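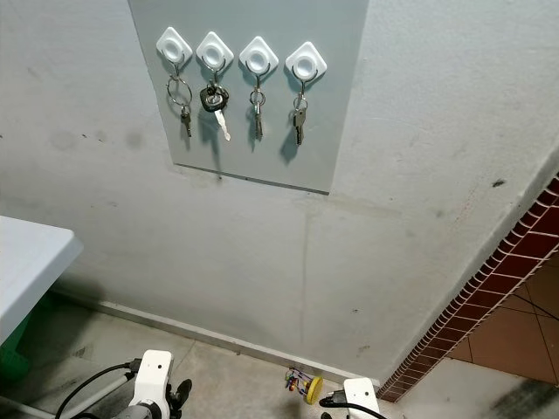
Page last changed: 2019-12-08

Unit 4: Keys and key boards
Notes for the property support course. Tutor: Ebony Donnelly

A key board should be read at a glance. With one set to a hook, a gap shows straight away, and the person on shift knows to check the signing-out sheet. Two sets on a hook will hide each other.

Adhesive hooks are fine for light sets on a smooth panel. Wipe the panel first and let it dry. Turned on their corners, as on the grey panel, square bases give a diamond shape with the hook at the lowest point. Mark a level line in pencil before sticking; a row done by eye tends to slope.

Leave enough room for the widest ring. Car keys with a bulky head need more space at the sides than a flat door key on a small ring.

Labelling: use a code, never an address. At Cartwright House the flat keys carry a number only (305, for instance) and the list is kept in a locked drawer in the office. Spares are not kept on the board.

Before the next class: draw a board for a building with 9 sets, and write the signing-out sheet to go with it. Bring both on paper. The reading from September still applies, section 4 only.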